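Threads > Politics > Local

Latest Following Lists Saved Search

Maricica Dumitrescu
Sunday, October 18, 2026

I see Councillor Ursu has announced he's running for mayor of Plernunthorpe. On a platform of "change". He has been deputy mayor for most of my adult life, so I look forward to hearing what he'd like to change and who he thinks has been doing it.

The leaflet came through my door this morning. It mentions patriotism in the first line, the last line and the caption under his dog.

He loves this town so much he voted to sell the market hall.

Remember the market hall? May. Full council, late item, papers handed out on the night. 310 pages. Ursu stood up and said he'd read every word and was satisfied. They'd had it over the tea break.

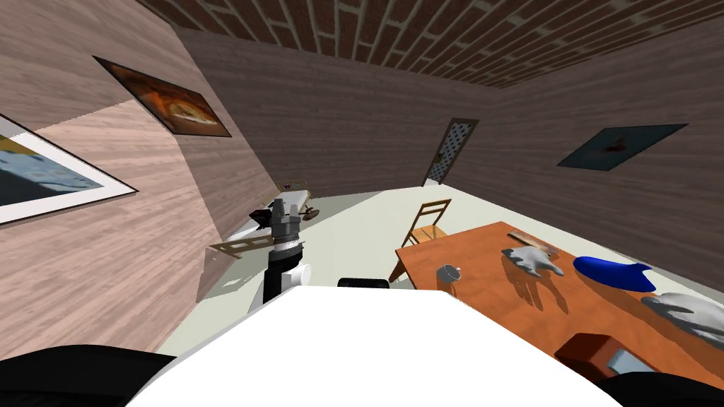

Anyway it passed, and the buyer was a firm called Flostusari, which had until then been known to the people of this town for absolutely nothing.

Flostusari promised the traders would be "central to the vision". The traders are now central to the car park behind the bus station. I bought a cauliflower there on Friday in a gale.

Someone's asked what Okov had to say. Well. Leader of the opposition Okov said he was "deeply concerned" and then abstained. He's been deeply concerned about everything since I started going to these meetings. I'd be concerned for him if I had any left over.

He's also running for mayor. His leaflet says he's the only one who can beat Ursu. Ursu's leaflet says Ursu is the only one who can beat Okov. I'm starting to think they share a printer.

For those saying I should be fair: fine. Ursu did get the footbridge mended. It was his own party that let it rust, but he turned up in a hard hat and pointed at it beautifully.

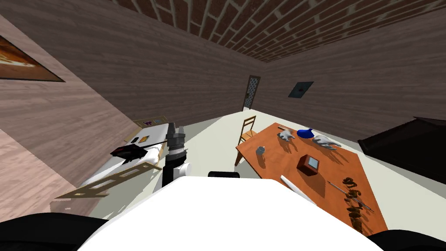 Last time out he won his ward with 609 votes. There are more people than that in the queue for the chip shop when the football's on. So if you're telling me your vote makes no difference, go and stand in that queue and have a look round you.

And no, I'm not standing myself, please stop asking. I've got a job and I like being able to walk to the shops without being told about bins.

What I have got is a petition to get the sale papers published, the whole lot, with the price in. We need 1,000 names to force a debate. Councillors can then debate it for 3 minutes each, which in Okov's case will be just long enough to express concern.

Ursu's office has replied to the petition already! They say the papers can't be released as they're "commercially sensitive". I bet they are. I'd be sensitive too.

Paper copies are at the library desk if you don't do online. Bring your own pen, theirs is on a string and the string is very short.

To the gentleman who's just called me a traitor to Plernunthorpe: I've seen your profile, you live in Spain.

Right, the tea's burning. More after Tuesday's meeting, if they let us in.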